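Ticket 348 - Label printer stops in the middle of a batch
Opened: 12/04/2019
Product: Grellemell desktop printer, Lahlou driver
Status: waiting for customer

Good morning. Since we installed the new driver, our printer stops after 11 labels and the orange light is blinking. The job in the queue has 100 labels. If I switch the printer off and on, it prints 11 more and stops again.

I have already tried another USB cable and a new roll. I also cleaned the print head with the pen from the box.
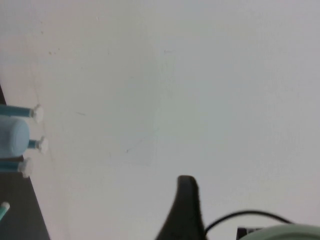
With the old driver from February we did not have this problem - the full batch came out every time. I would like to go back to it, but the download page shows only the new version.

Reply from Iltetar support: Please open the driver settings, set the buffer to 12 and restart the computer. Then send us the log file.

I changed the buffer and now it stops at 12 labels. The log is attached. Could you please send me the old driver?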